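Hausrundbrief Wusau, Ausgabe April/Mai
Stand: 20. Mai 2022

Kunststoffbeutel: Sammeln, Sortieren, Wiederverwenden

Im April wurden an der Sammelstelle im Erdgeschoss 3416 Beutel und Tüten abgegeben. Der Anteil, der nach der Sichtung wieder ausgegeben werden konnte, liegt unter den Erwartungen. Hauptursache sind Restfeuchte und Lebensmittelreste. Beides lässt sich in der Wohnung mit geringem Aufwand vermeiden. Die folgenden Hinweise ersetzen den Aushang vom Winter.

Behälter. Geeignet ist jedes offene, standfeste Gefäß mit glatter Innenfläche. Bewährt haben sich runde Kunststoffwannen, wie sie zum Waschen von Hand verwendet werden. Eckige Kisten funktionieren ebenfalls, in den Kanten setzen sich jedoch Krümel und Etikettenreste fest. Ein Deckel ist nicht vorgesehen. In geschlossenen Behältern bildet sich bei Beuteln aus dem Kühlschrank innerhalb kurzer Zeit Kondenswasser.

Standort. Der Behälter steht am besten auf dem Boden, dort, wo die Beutel anfallen oder abgelegt werden. In kleinen Wohnungen ist das häufig der Durchgang zur Küche oder der Platz neben dem Bett. Der Türbereich muss in voller Breite begehbar bleiben. Abstand zu Heizkörper und Herd: mindestens 58 Zentimeter.

Befüllen. Beutel einzeln einlegen, nicht ineinanderstopfen. Zerknüllte Beutel werden angenommen, müssen vor der Abgabe aber einmal ausgeschüttelt werden. Kassenbons, Klammern und Gummiringe sind zu entfernen. Aufgedruckte oder aufgeklebte Etiketten dürfen bleiben, sofern sie nicht kleben oder sich ablösen. 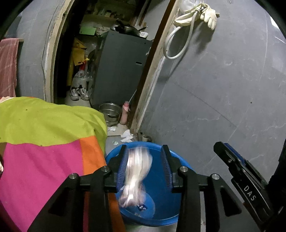 Pilar Retamal wendet ein, das Falten zu kleinen Dreiecken spare deutlich mehr Platz als eine Wanne, und die Beutel ließen sich danach in jeder Schublade unterbringen. Für den Eigenbedarf trifft das zu. Für die Abgabe bitten wir trotzdem um ungefaltete Ware: Jedes Dreieck muss bei der Sichtung wieder geöffnet werden, und Feuchtigkeit in den inneren Lagen ist von außen nicht zu erkennen.

Sortierung. Getrennt wird nach drei Gruppen:

Gruppe A: dünne Beutel ohne Henkel, unbeschädigt
Gruppe B: Tragetaschen mit Henkeln
Gruppe C: eingerissene oder verschmutzte Ware, nur zur Entsorgung

Gruppe C bitte nicht an der Sammelstelle abgeben, sondern in die Wertstofftonne im Hof. Kompostierbare Beutel gehören in keine der drei Gruppen. Sie werden mit der Zeit brüchig und sind für die Wiederausgabe nicht geeignet.

Reinigung des Behälters. Nach jeder Leerung mit lauwarmem Wasser und etwas Spülmittel auswischen, umgedreht abtropfen lassen, erst vollständig trocken wieder befüllen. Scheuermittel raut die Oberfläche auf.

Abgabe. Pro Haushalt werden je Termin höchstens 200 Beutel angenommen. Größere Mengen bitte vorher bei Sverre Vik anmelden. Die Sammelstelle schließt um 19 Uhr, das Abstellen vor der Tür ist aus Brandschutzgründen untersagt.

Offen ist noch die Frage der Gefrierbeutel mit Zippverschluss. Hiu-tung Yuen prüft derzeit, ob sie als eigene Gruppe geführt werden können. Bis zur Klärung verbleiben sie in den Haushalten.

Rückfragen zur Sortierung an Ekrem Dursun, Briefkasten im Durchgang links.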